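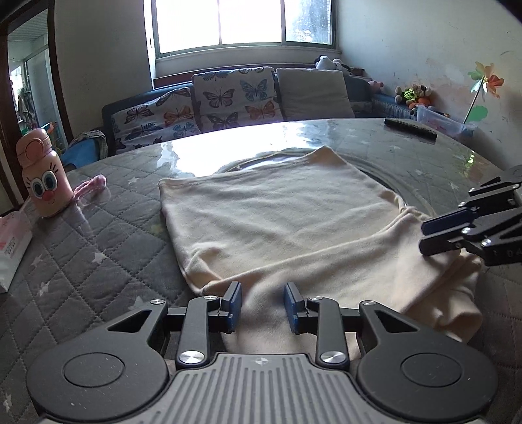

Cream cloth on the quilted table cover, a long diagonal fold running across it.

Rezoning notice for the field behind us – what can I still do before the hearing?

Posted by Hazel Holloway

Got a letter from the county planning office. Brindent wants to rezone the old Plollent tract, 365 homes plus some kind of retail out front. We back right up to it. Hearing is in October and I have never been to one of these. Do I have to sign up ahead of time? Can I just send an email? Also the letter says "proffered conditions" like six times and never says what they are. The sign they put up on Ashour Road is facing the wrong way so half my neighbors don't even know. Any help appreciated, I work evenings so may not make it in person.

Demetrius Doucet
Went through this two years ago with the Jolow project, so a few things.

Call the planning office and ask for the case number and the staff report. Report usually comes out a week or two ahead of the hearing. Read the part on traffic and the part on buffers, skip the rest if you're short on time.

Proffers are promises the developer puts in writing – road work, tree buffer, max number of units, building heights. Once the board approves the case they go with the land, even if Brindent sells it. So ask for things THERE. What somebody tells you at a neighborhood meeting doesn't count for anything unless it gets written in. We asked for a wider buffer and a fence and got the buffer, no fence.

Email is fine in most places but send it early enough to get in the packet. Put the case number in the subject line and your adress in the body. In our county you could sign up to speak at the door, yours may be different, ask when you call. Three minutes each.

And tell them about the sign. If notice wasn't done right they sometimes have to push the hearing back.

Planning commision only recommends, by the way. The board votes later, so you get a second shot.

ridgeline400
dont bother, its a done deal by the time you get the letter. they said 400 units at ours and built every one

Hazel Holloway
Thank you Demetrius. Calling in the morning. Will ask about the buffer, right now it's just a ditch and some pines.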